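Science for Kids > Everyday Things > Paper Cups

Why Do Paper Cups Stack?

Look at a paper cup from the side. The top is wide and the bottom is narrow. A shape like this is called a taper, and it is the reason one cup can slide inside another.

If a cup had straight sides, a second cup of the same size would not fit in it. You would have to stand the cups one on top of the other, and a small pile would soon reach the ceiling. With a taper, each new cup adds only a little height. Most of it is hidden inside the stack. The part you still see is the rim.

The rim is the rolled edge at the top of the cup. It makes the cup stiffer, and it feels smooth on your lip. In a stack, the rims line up close together and look like ridges.
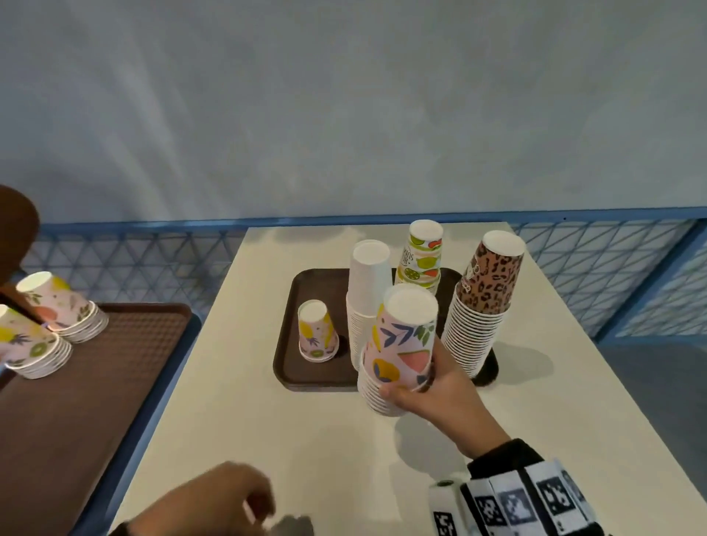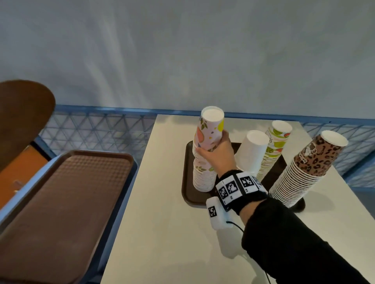
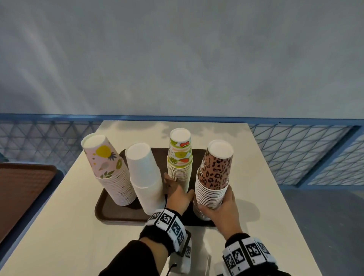

Stacks of paper cups on a brown tray. Some cups are plain white and some are printed.

Cups of the same size and shape fit together best. If you put a larger cup on a stack of smaller ones, it may sit loosely or tilt. That is why people often sort cups before they stack them.

A very tall stack can lean. Each cup has a tiny bit of room to move, and in a long stack those tiny bits add up. To move one, hold it firmly around the side with your whole hand — or use both hands.

Try It Yourself

You need 10 paper cups of the same size and a ruler.

1. Measure one cup and write down its height.
2. Slide a second cup over it and measure again.
3. Keep adding cups until you have used them all.

Suppose one cup is 90 millimeters tall and each extra cup adds 8 millimeters. How tall would a stack of 10 be? Add nine lots of 8 to 90 and you get 162 millimeters. End to end, the same cups would reach 900 millimeters.

Filed under: Shapes and Sizes, Try at Home

More to Read
Why Is a Bucket Wider at the Top?
How Paper Is Made
What Makes a Tower Fall Over?
Why Do Cans Have Ridges?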